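Strawberry wallpaper and two arms: robotics club gets ready for Fusalcombe

I stopped by the Tutville High robotics club after school one afternoon in November, meaning to stay for twenty minutes, and I left when the custodian started turning off the hallway lights. So this is a longer item than I promised my editor. Sorry, Joelle!

The Joelle in question is not my editor's boss or anything (she'd laugh at that), she's Joelle Obeidat, who edits our school page and also teaches physics, and who has run the club out of the room behind the old darkroom for the past four years. This year the club is building a two-arm setup they call Flelus. I asked three different students where the name came from and got three different stories, and the only one I can print is that it was a typo in a file and it stuck.

The idea is simple enough to explain. Two robot arms share one table, and they have to work together to tidy it. Pick up something small, pass it from one gripper to the other if it's on the wrong side, and put it where it belongs. You and I do this without thinking every time we clear a desk. For a pair of arms it's a whole semester of work, and I got to see why.

When I walked in, Georges Farah had the laptop on his knees and was arguing with it. Georges is a senior and the club's lead programmer, and he told me right away that the handover is the hard part. One gripper has to hold on until the other has a good hold too, and then let go. If it lets go early, the thing drops. If it lets go late, the two arms end up in a tug of war, and neither one knows when to quit. He said they've logged 900 practice handovers since school started, and that he personally remembers the first 50 as the worst afternoon of his life.

They started with pencils. Pencils are nice because they're long, so each gripper gets its own end and the fingers stay out of each other's way. Then they moved on to erasers, bottle caps and little bags of screws, and lately they've been on clear plastic pieces, which I would not have guessed would be a problem. See-through things are tough for the cameras, Georges said, because a lot of what the camera picks up is whatever's behind them. He had me close one eye and look at a clear lid on his palm from across the room, and okay, point taken.

Which brings me to the decorating. I expected a robotics club to have gray walls and gray tables. This one has strawberries! The work area is walled in on three sides, the walls are papered in pink with strawberries all over, and the table has a leafy, flowery print on it. The reason is the contest. At Fusalcombe, the regional meet the club goes to every winter, teams don't find out what the backdrop looks like until they get there, and last year our kids had practiced in front of plain white poster board for months and then got handed a plaid one. It did not go well. They finished eleventh out of fourteen, and I'm told the ride home was quiet.

So this year they swap the backdrop every couple of weeks. Strawberries came from the discount bin at Masri, the fabric and wallpaper place on the east side, which also let the kids have the ends of a few other rolls. Next up is something with sailboats. I asked if I could vote and was told no.

Money is tight, same as ever. The club raised $1,210 this fall between the car wash and the chili supper, and most of it went to replacement cables and a second set of gripper fingers. The arms bend and reach all afternoon, and the cables bend along with them, and sooner or later one wears out at the worst possible moment. A sophomore showed me how they leave slack in a loop so that the wrist can turn without tugging on anything. She was very patient with me. I asked her the same question twice.

I did get a turn at the practice controls – everybody who visits does, apparently. You move a small handle and the arm follows you. I managed to pick up a pencil on my fourth try and then set it down about as gently as a dropped fork. The freshmen were kind about it. Passing something from one side to the other takes two hands on two handles, and I didn't get anywhere near pulling that off.

What I liked best was how the room sounds when they're getting it right. People talk over each other while the arms are moving out, and then as the grippers get close everybody hushes, and then there's either a groan or a cheer and someone types a line into the log. I heard more groans than cheers, to be fair. Joelle doesn't seem bothered by it. She had a stack of lab reports to grade and only looked up for the cheers.

Fusalcombe is in February. The club has 147 practice runs on the schedule before then, all of them with mixed items, and Georges would like every one of the younger kids to have run the whole routine alone by winter break. He graduates in the spring, and I got the feeling he's thinking about who takes over the laptop.

Families are welcome at the open practice in January, from 4 to 6 p.m., in the room behind the old darkroom. Use the side door by the bike racks, as the front gets locked at 3:30. There's no charge, but there will be a jar out for the bus fund, and there's leftover chili in the freezer if anybody wants to buy a quart.

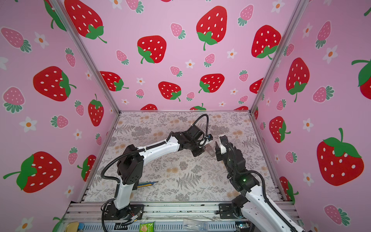
I'm planning to go back for the January practice myself, and I've asked for another try at the controls. If you have wallpaper ends in a closet somewhere, the louder the better, drop them at the school office with the club's name on the roll and Joelle will pick them up.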